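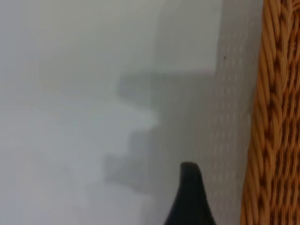
Rey

How to buy a country meet-and-greet package without getting fleeced

I've never been convinced these packages are worth it, but people keep buying them, so at least buy one with your eyes open.

Start with the plain ticket price. Find a regular seat in the same section and write the number down. When the Timeta tour stopped at the Gruvwood in August, the VIP package cost $220 more than the same row without it. That got you a lanyard, a signed print and a "pre-show experience."

Read what the experience is. "Meet" should mean you stand next to the singer. "Access" usually means a room with a snack table. "Acoustic session" can be 2 songs played to a crowd. If the page doesn't say whether there's a photo, assume there isn't.

Check the signature wording too. "Autographed" and "features autograph" are different things, and the second one may be printed.

Look up the room. The Gruvwood holds 1,082, and openers there often come out to the merch table after their set for free. Headliners sometimes do too. Search fan posts from earlier stops before you pay for a handshake.

Ask about refunds in writing. Zalla, the reseller I used, would refund the seat but kept the VIP part if the meet-and-greet got dropped. It was six screens into the terms.

Save a copy of the sales page the day you buy. Those pages do get edited.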